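Home | Set-up | Safe Handling | Care | Index

Kerel Bench Guide, Section 19: Good Practice with Two Arms and Glassware
21/08/2025 — by the Bralcombe bench team

Welcome back! By now your arms are bolted down and talking to each other, so we can turn to the rules for sharing a bench with glass, which we hope you'll read slowly (perhaps with a coffee, well away from the bench).
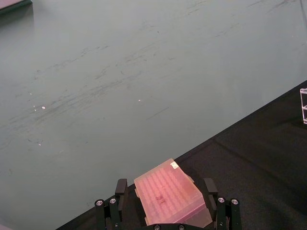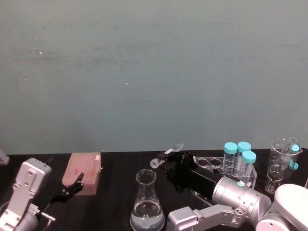 Tip box, flask, tube rack and beaker, with an arm at either side.

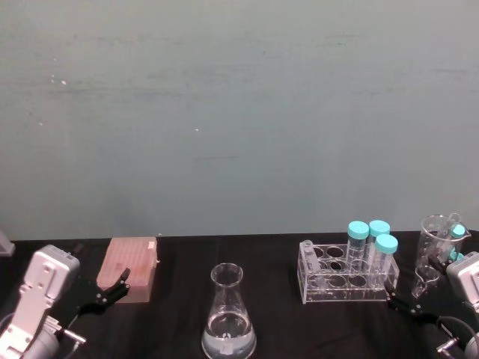 Can I reach in to straighten a tube while the arms are paused?
Please don't — a paused arm still has power and may start up again, so press the stop button and switch off both arms first.

1. Set the speed limit to 80 or lower on the Sotik panel before any glass comes out.
2. Give each arm its own zone, and let only one arm at a time enter the shared middle.
3. Teach every grip at low force first, then raise it a little at a time until the item holds.

NOTE: Lidded boxes like to be held by the sides, with both pads flat against the plastic.

CAUTION: Keep at least 2 people trained on the stop button, and test it before each shift.

Related items
Jardine gripper pads: cleaning and wear
Error 779: arm outside its zone
December update to the bench rules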